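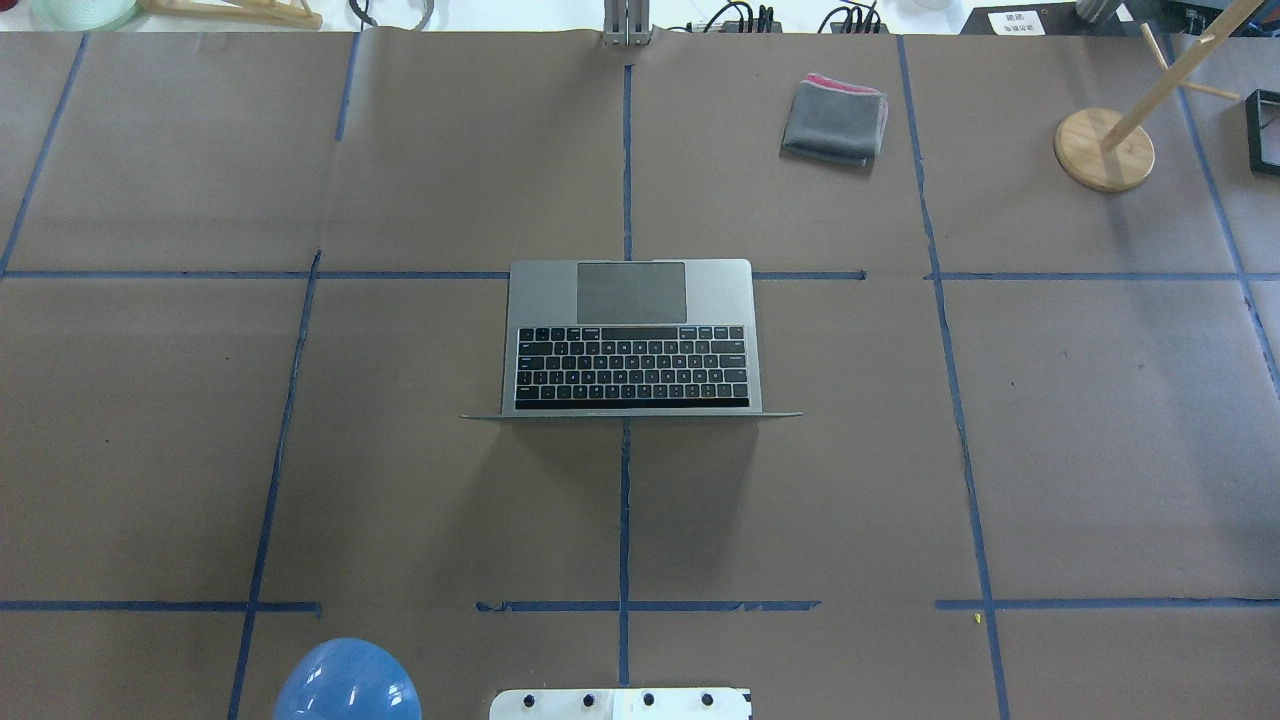 ドルンステッド(Drurnstead)の園芸団体ロニア(Ronia)は4月、町の旧穀物取引所で種子交換会を開く。今年で17回目となり、受け付ける種子は149品種に上る見通しだ。昨年までは封筒を箱に入れたまま並べていたため、同じ科の野菜が離れた場所に置かれたり、探している品種が箱の底に残ったりすることがあった。今年は机の上を科ごとに区切る方式に改める。茶色のクラフト紙を敷いた机に濃い青のマスキングテープを貼り、長方形の区画を作るやり方で、紙には品種名や採種年を直接書き込める。品種の台帳は従来の手書きカードをやめ、ノートパソコンで管理する。

開場は午前10時で、交換の時間は三時間。入場は無料で、事前の申し込みはいらない。種子を持ち込む人は開場前から受付に預けることができ、係が封筒の記載を確かめてから該当する区画に置く。種子を持っていない人も参加でき、その場合は一袋ごとに少額の寄付を求める。持ち帰れるのは一人最大15袋まで。昨年は上限を設けておらず、トマトとインゲンの大半が早い時間になくなり、午後に来た人から不満の声が出ていた。

封筒には品種名、採種した年、採種した場所の三点を必ず記入する。市販の種子は未開封のものに限って受け付け、交配種と表示のあるものは別の机にまとめる。自家採種のカボチャ類は、近くで別の品種を育てていたかどうかも書いてもらう。カボチャ類は虫による交雑が起きやすく、翌年に親と違う実がなることが多いためで、過去の会でも「もらった種から思ったものと違う実ができた」という問い合わせが最も多かった。

発芽率の低い古い種子については、受け付けの扱いを変更した。ニンジン、タマネギ、ネギ、パースニップは前年に採ったものだけを対象とする。これらの種子は寿命が短く、常温で置いておくと二年目には芽が出にくくなる。一方、トマトやキュウリは保存状態がよければ数年は使えるとして、採種年の記入があれば受け付ける。豆類は虫食いの穴があるものを断る。

運営をまとめるヴァシリーナ・リセンコ(Vasylyna Lysenko)さんは「去年の封筒には『赤いトマト』とだけ書いたものがかなりあった。名前がわからなければ、どこで誰からもらったかを書いてほしい。それだけでも次に育てる人の助けになる」と話している。品種名が不明の種子は交換の対象から外さず、来歴のわかるものに限って一つの区画に集める。

今回の目玉の一つが、スケカンス(Skekance)地区で栽培されてきたつるありインゲン「ツェ(Tse)」だ。さやは平たく、薄い緑の地に紫の筋が入る。若いうちはさやごとゆで、秋まで残したものは乾燥させて冬の煮込みに使う。地区では自家用に細々と作られてきたが、栽培する家が減り、一昨年の会に持ち込まれたのはわずかな量だった。ロニアは会員の畑で二年続けて増やし、今年ようやく希望者に配れるだけの量を確保した。

ツェを受け取る人には、収穫した豆の一部を来年の会に戻すよう頼む。義務ではないが、受付で氏名と連絡先を控え、秋に採種の時期を知らせるはがきを送る。インゲンは自家受粉が主で、初めて種を採る人にも扱いやすい。それでもほかのつるありインゲンとは畝を離し、さやが茶色くなって振ると音がするまで株に付けておくのがよいという。収穫後は殻をむいて風通しのよい日陰で乾かし、紙袋に入れて保管する。

会場の奥では採種の実演も行う。トマトの種を包むゼリー状の部分を発酵させて取り除く方法と、レタスの綿毛をふるいで分ける方法を、それぞれ一回ずつ見せる。時期の都合で生のトマトは温室栽培のものを使う。実演の後には、乾燥剤の使い方や冷蔵庫での保存についての質問も受け付ける。子ども向けには、古新聞で育苗用の鉢を折る机を用意する。折った鉢とヒマワリの種は持ち帰ることができる。

旧穀物取引所は昨秋から屋根の修理が続いており、正面入り口は使えない。来場者は川沿いの通用口から入る。通用口には段差があるため、車いすやベビーカーの利用者には東側の扉を開ける。建物の前の駐車場は資材置き場になっていて、車で来る人は橋の手前にある市場の駐車場を利用する。スケカンス方面からのバスは橋のたもとに止まり、会場までは歩いてすぐの距離だ。

残った種子は会の終了後、町の図書館に移す。図書館では貸出カウンターの横に引き出し式の棚を置き、5月末まで誰でも持ち帰れるようにする。引き出しの分類は会場の区画と同じにし、追加の寄贈も開館時間内に受け付ける。昨年は図書館に移した後の記録が残っておらず、どの品種がどれだけ引き取られたかわからなかった。今年は台帳に引き取り先の地区名だけを書き加え、秋に集計を公表する予定だ。

種子の持ち込みについての問い合わせは、ロニアの窓口で受け付けている。苗や球根、ジャガイモの種芋は病気を広げるおそれがあるとして、今回も交換の対象にはならない。

地域 > 暮らし > 園芸

シェア 17 コメント 3

当サイトではCookieを使用しています。閲覧を続けると、Cookieの使用に同意したものとみなされます。[同意する] [設定を変更]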